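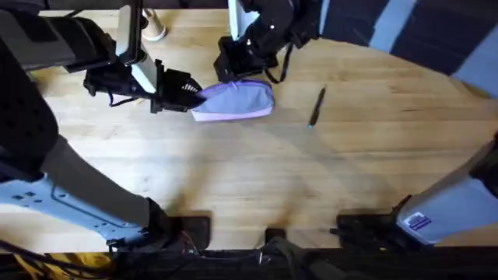
Pouch swap is back in October!

The pencil pouch swap at Urnalwood returns next month, and we can't wait. Last time 32 of you turned up with pouches that had been sitting in drawers for years, and nearly all of them went home with somebody new. Lavender, mustard, stripes, soft ones, stiff ones – bring whatever you've stopped using, as long as it's clean and the fastening works.

Pens are welcome too (do try them on a bit of scrap first, please!). Sreekumar Acharya will be at the mending table again with his tin of spare zips, so if a seam has gone, bring it along anyway and he'll show you how to close it up by hand. It takes a few minutes and it's lovely to see an old favourite back in use.

Doors open at 7 in the Fovstead room, upstairs. Entry is 90p, which covers tea and a biscuit. Anything left over goes to the homework club at Cundima, who are always short of pouches.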